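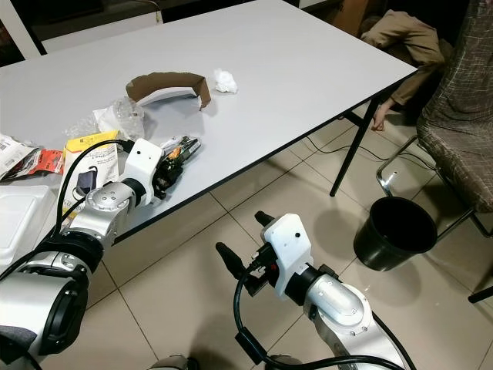

Issue 46

Pundura two-arm pair, with grippers

Clearing a table sounds like the easiest job you could give a pair of robot arms, and I say that as someone who once told a customer so over the phone (sorry, Tipene). Then you look at what's really on a table after the post has been opened. Bubble wrap, a bent strip of cardboard, a crumpled tissue, a printed box, wrappers. Every one of them wants holding differently, and the bin is down on the floor.

So if tidying, unpacking or sorting is the sort of work you've got in mind, please read this page before you send us an order. I've written it the way I'd talk you through it at the counter, and I've put the boring extras in with the exciting bits because the extras are where people's budgets go wrong.

What you get

The Pundura is sold as a matched pair, one left arm and one right, each with its own two-fingered gripper and gripper bracket. You also get the power supplies, the arm cables, the base plates and a printed set-up guide. We don't split pairs. People do ask, usually when they've got one arm already and fancy a second, but a left arm set up for one pair won't simply drop into another, and I'd sooner say no now than take it back from you later.

You don't get a computer, a table, a stop button or anything to bolt the base plates to. I know! The stop button annoys me too. The makers leave it out so that buyers can match it to their own wiring, and I've asked them twice to at least offer one as a tick-box.

The price

I keep the pair price off the page, as it moves with shipping and I got tired of correcting it. Ring or email and you'll have a written quote, good until the end of the month you ask in. What I can give you here is the starter bundle, which has stayed put since April: £1636 on top of the pair. That covers a spare set of fingers for each gripper, a spare cable for each arm, a Grullholm stop button with its box, and a floor stand with the bolts to suit.

Do you need the bundle? If you've got a workshop and a drawer full of fixings, possibly not. If you're setting up in an ordinary room with ordinary furniture, I'd take it, and I'd take it on the first order so everything turns up together. Splitting it means paying carriage twice and sitting looking at two lovely arms with nothing to fix them to.

Fingers, and why I go on about them

The fingers are a wear part. Think of them as you'd think of brake pads. They get pressed against tabletops, they scrape along edges, they close on things that turn out to be harder than they looked. A set used gently on soft stuff will last ages. A set that spends its days feeling for thin, flat things (wrappers, sheets of paper, labels) gets the tips rubbed down much sooner, and worn tips are hopeless at picking up exactly those things.

We stock two sorts. The standard black ones come fitted. The Brekura fingers have a softer pad on the inside and I like them very much for plastic film and tissue, a bit less for boxes, where they feel spongy to me. Yutong Dong, who looks after our returns bench, disagrees and puts Brekuras on everything. Her advice, and she has seen far more broken grippers than I have, is to buy whichever you like but never to mix them on one gripper. The two sides wear at different rates and the hold goes crooked.

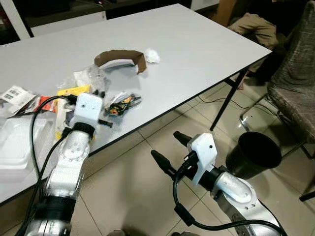

Back to the money, then, and the next thing people forget is cable. The arms move a lot more than you picture when you're measuring up with a tape. A cable that looks generous with the arm folded can be pulled tight when it reaches across to the far side of the table, or down beside it towards a bin. Leave a proper loop at the gripper end and at the base. If you're longer than the cable we supply, order the long one from us at the same time and don't be tempted by an extension — the joins work loose and then you've got an arm that stops for no reason anyone can find on a Friday afternoon.

Count the floor in as well. If your power leads have to cross it, budget for a cable cover. They're cheap, and we sell them by the metre.

The room

Measure the reach past the table edge as well as across the top. If the bin is going on the floor to the right, the right arm needs clear air there, all the way down, and that means no chair pushed into the space and nobody's knees in it either. I'd mark the area out with tape before you order anything. It takes ten minutes and I've had two customers change their minds about which room to use once they'd done it.

A light, shiny tabletop with bright lamps overhead can be a nuisance if you'll be using cameras. Clear plastic on a white top is about as hard as it gets for them! You don't have to buy a new table. A matt mat will do the job, and the Maihi one we sell is fine, though I'll happily admit any plain matt cloth that stays put works nearly as well for trying things out.

Think about height too. Low bin, high table, and the arm has to do a lot of travelling for every scrap. Some people raise the bin on a box. It isn't pretty but it saves time on each trip, and time on each trip adds up when you're doing it all day.

Servicing

The makers ask for a check of the joints every 1000 hours. You can do the first part yourself with the guide and a decent torch: look at the joint rings, feel for play, tighten what wants tightening. The second part needs the arm on a bench, so it comes back to us. Plan for that. If you can't be without the pair, talk to me about a loan arm when you order, as I've only the two and they get booked up early.

We charge a fixed fee per arm for the bench check, carriage not included, and it goes on your quote as its own line so you can put it in next year's budget and not in this one. Please keep the original boxes and foam. I can't stress this enough. An arm packed in a random carton with a few sheets of newspaper will arrive with something bent, and the carrier won't pay.

Things I'd put off buying

A second table. Fancy covers for the arms. The big tool set (you need three hex keys, and they're in the box). A wheeled base, unless you already know you'll be moving rooms, as it makes the whole set-up wobblier than you'd like.

Things I wouldn't put off: the stop button, spare fingers, and some training time for whoever's going to be sat next to it. Tipene Trevaskis runs ours over two mornings and he'll come to you if you're within a sensible drive. Bring your own rubbish, he says, the real stuff from your own bins, and he'll work with that instead of neat little blocks.

Ordering

Stock last counted on 17/09/2026, when we had pairs on the shelf but were short of left-hand spare cables. Bundles ordered without the cable go out straight away and the cable follows at our cost. Tell us your door width if you're up a narrow stair, the crate is a pig to turn. Quotes come from me, and if you ring over lunch you'll get Yutong, who'll ask you about your fingers.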